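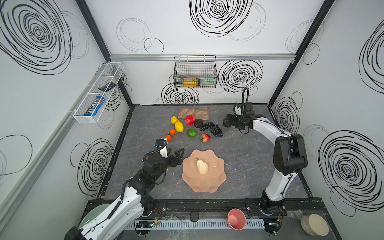 A pear in a scalloped bowl.

Stories > Short Fiction > Orchard and Field

Reading time: 4 minutes

Latest Archive Authors Submit

The Birkett Pear

The year I turned 12, my grandfather decided we were going to find the Birkett pear, and I have never been so happy about anything before or since.

You have to understand what the Birkett meant in Clirklow. It was the pear on the town sign. It was the pear on the water tower, painted twice as tall as a man, and every child at school could draw it with their eyes shut – fat at the bottom, a little crooked at the neck. And not one living person had tasted it! The last orchard had been pulled out when the cannery closed, and after that there were only the stories. It tasted of honey. It tasted of roses and cold butter. Old Jouko Koivisto at the feed store swore that his mother had eaten one in the dark and known with her tongue what color it was.

"What color was it?" I asked him.

"Yellow," said Jouko, very solemnly, and sold me a bag of chick grit.

My grandfather was Rainer Hagedorn, and he had been a surveyor for the county. He owned 64 maps and kept them rolled in lengths of stovepipe. All that winter we had them out on the kitchen floor with soup cans on the corners, and he would put his big square thumb down on some farm that had been gone for 80 years and say, "Now there, Lottie. They'd have had a tree by the kitchen door. Everybody did."

So in April, when the blossom was out and you could spot a pear tree from a mile away, we went looking. Oh, it was glorious. We drove the truck up every track that still had two ruts in it. We ate sardine sandwiches on tailgates and stone walls, and once in the bed of a creek, because Grandpa wanted to see if the old ford was still there. (It was, and we got stuck in it.) Every time we saw white up on a hillside he would slap the steering wheel and shout, and I would shout too, and off we'd go through the brambles. Wild plum. Wild plum again. A bedsheet. A crab apple so full of bees that the whole tree hummed, and we stood under it with our mouths open and forgot to be disappointed.

We found the tree on the Drullix place, on the last evening of the school vacation.

The house was only a chimney. Beside it, leaning on the stones like somebody tired, was a pear tree with half its trunk gone hollow and one long limb in flower. One limb! Grandpa took his hat off. He walked all the way around it, then he walked around it the other way, and then he checked the map, although it was nearly too dark to read.

"By the kitchen door," he said.

Blossom doesn't tell you much. We had to wait for fruit, and that was the longest summer of my life. We carried water up in milk cans. We hung pie tins for the birds. I named the tree Uludine after a queen in a book I was writing, and Grandpa, who didn't hold with naming trees, was calling her that by July. There was a hailstorm in August that took nearly everything. I cried in the truck, and he let me, and then he handed me his flashlight and we went up and looked, leaf by leaf, until the batteries went yellow. There was one left, on the side by the chimney, where the stones had kept the hail off.

He picked it in the fall. You lift a pear, you don't pull it – he showed me, his hand under mine. We took it home wrapped in his scarf and set it on the windowsill, and for nine days we pressed it gently beside the stem every morning before breakfast, and every morning he said, "Not yet."

On the tenth he said, "Call Jouko."

The three of us sat at the kitchen table with the good knife. Grandpa cut it and gave us each our piece, and he shut his eyes, so I shut mine.

It was gritty. It was sour near the skin, and it puckered my whole mouth, and right in the middle, for maybe one second, there was something so sweet and so strange that I opened my eyes to see if the others had got it too. Jouko was crying. My grandfather was grinning like a boy who has just jumped off a roof.

"Well?" he said.

"Yellow," I said.

He laughed so hard he had to hold on to the table. Then he got up, still laughing, and went to find a jar for the seeds.

Archive Authors Submit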